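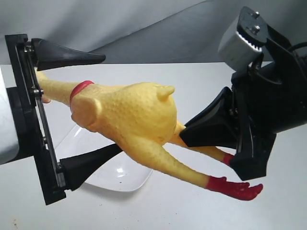 4. Setting up the tabletop, cloth and subject

This section covers the Wedberg backdrop kit when it is used on a table. For use on the floor, see the section after this one. You will need the two stand poles, the crossbar, the backdrop cloth, the clips and a table with a plain white top. The steps use a rubber chicken as the subject, but any small toy is handled the same way.

Before you start

Clear the table and wipe it with a damp cloth. Let it dry completely. Small specks are easy to miss on white and show up later, so look along the surface from a low angle before you set anything down.

Hanging the cloth

1. Open the legs of both stand poles behind the table and tighten the collars by hand. Do not use pliers.

2. Slide the crossbar through the sleeve of the cloth. The Wedberg cloth is 44 inches wide. If you are using the heavier Phromma cloth (200 grams per square meter), put a sandbag on each stand before you raise it.

3. Raise both sides a little at a time, keeping the bar level.

CAUTION: Keep fingers clear of the pole collars when lowering the bar. The upper section can drop quickly.

4. Let the cloth fall behind the back edge of the table. Soft folds are fine for most work. For a smooth background, clip the sides to the poles and steam the cloth from the back on the low setting.

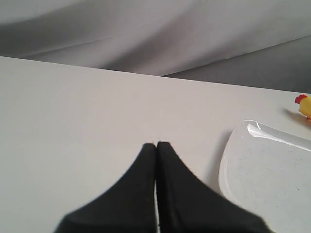 One reader wrote to say that steaming was a waste of an evening and that hanging the cloth overnight took out most of the creases. We have had mixed results with this. It works on the Wedberg cloth and does very little for the Phromma.

5. Check the table edge against the cloth. A slanting edge is fine if you want it. For a level one, square the table to the camera before you touch the stands.

Preparing the rubber chicken

6. Wash the toy in lukewarm water with a drop of dish soap. Bumpy rubber holds dust, so use a soft brush on the body and work down the neck and legs. Keep the squeaker hole out of the water if you can find it.

7. Pat it dry with a towel and leave it on a rack until no water comes out when you squeeze it.

NOTE: Do not use alcohol or acetone. Dark marks that don't wash off can be rubbed gently with a white eraser. Some won't come out - turn that side away.

8. Choose where to hold the toy. The body is the heaviest part, so a long-necked toy held at one end will sag. Support it at both ends if you want it level. If you want the neck up, hold it low and let the rubber bulge a little over the grip.
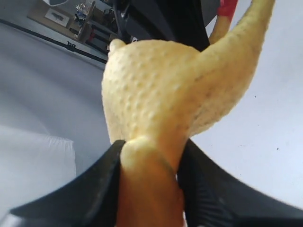 9. Place the subject 14 inches in front of the cloth. Move it forward if you see its shadow on the folds.

10. Turn on the lights and look at the whole cloth, side to side. If one side is much brighter, back that light off before adding another.

11. Look at the edges of the view. The cloth has to reach past them on both sides. If a pole or a piece of wall shows, move the camera closer or shift the stand outward.

CAUTION: Do not leave a lamp touching or nearly touching the cloth.

Loose corners

A corner that has come off its clip will hang forward and throw a shadow on whatever is behind it. Refasten it with a Jikness clip at the hem. Don't pin it. Pin holes spread when the cloth is pulled tight.
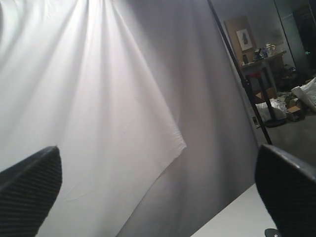 Can the cloth go in the washing machine?
Wash it cold on a gentle cycle with the clips removed, and hang it on the crossbar while it is still damp. Don't put it in the dryer.

Putting it away

Take the cloth down first, then the bar, then the poles. Roll the cloth around the tube it came on. Store rubber toys apart from each other and out of direct sun.

Comments

The Flaltiritz clips fit this crossbar too, but you have to file the lip down a bit.

Step 7 is no joke. I put mine away damp and it smelled awful by October.

Is there a wider cloth? I can't get the poles out of the shot with this one on my table.

Same problem. I turned the table sideways and it was fine after that.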